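손잡이가 있는 잔에 대하여

글 스타니스와바 야쿠보프스카

한국에 와서 처음 산 물건은 머그잔이었습니다. 이불보다 먼저 샀습니다. 고향 설리턴에서는 집에 손님이 오면 의자를 권하기 전에 잔을 먼저 고르게 합니다. 그래서 잔이 없는 방은 저에게 아직 방이 아니었습니다.

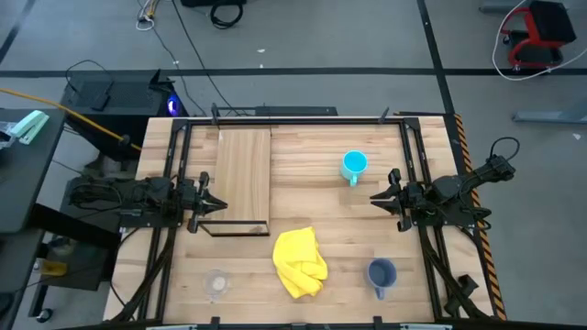
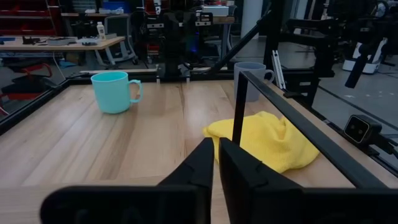
밝은 나무 상판과 푸른빛 머그잔.

잔의 손잡이는 생각보다 어려운 부분이라고 합니다. 도예가 핀위 웨이 씨는 클리수트빌의 작은 공방에서 한 해에 머그잔을 200개쯤 만듭니다. 몸통은 물레 위에서 금방 올라오지만, 손잡이는 하나씩 손으로 당겨서 붙여야 합니다. 흙이 너무 마르면 금이 가고, 너무 젖으면 아래로 처집니다. 지난 1월에는 가마를 열었더니 손잡이 46개가 떨어져 있었습니다. 웨이 씨는 그날 점심을 먹지 않고 집에 갔다고 했습니다.

"손님은 색을 보고 잔을 집습니다. 그런데 내려놓을 때는 손잡이 때문에 내려놓아요."

저는 이 말을 수첩에 적고 집에 와서 제 잔을 모두 꺼내 보았습니다. 자주 쓰는 잔은 손가락 두 개가 편하게 들어가는 것이었습니다. 제일 비싸게 산 잔은 손잡이가 좁아서 늘 찬장 뒤쪽에 있었고, 안에 고무줄이 들어 있었습니다.

오래된 잔을 모으는 와카스 탈푸르 씨의 생각은 조금 다릅니다. 그는 손잡이가 없는 잔이 더 정직하다고 말합니다. 손으로 쥘 수 없을 만큼 뜨거우면 입에도 뜨겁다는 뜻이니까, 기다리면 된다는 것입니다. 그의 집에서 차를 마실 때 저는 정말 오래 기다렸습니다. 그동안 우리는 그가 수집한 잔 124점의 이야기를 거의 다 했습니다. 차는 조금 식었지만 맛이 있었습니다.

다만 저는 겨울 아침에 그렇게 기다릴 자신이 없습니다. 물을 끓이고, 커피를 붓고, 잔을 든 채로 창문 앞까지 걸어가야 하루가 시작됩니다. 손잡이는 이 몇 걸음을 위해 있는 것 같습니다. 웨이 씨에게 그렇게 말했더니, 다음에는 손잡이를 조금 더 크게 당겨 보겠다고 했습니다. 저는 벌써 한 개를 주문했습니다. 색은 아직 고르지 못했습니다.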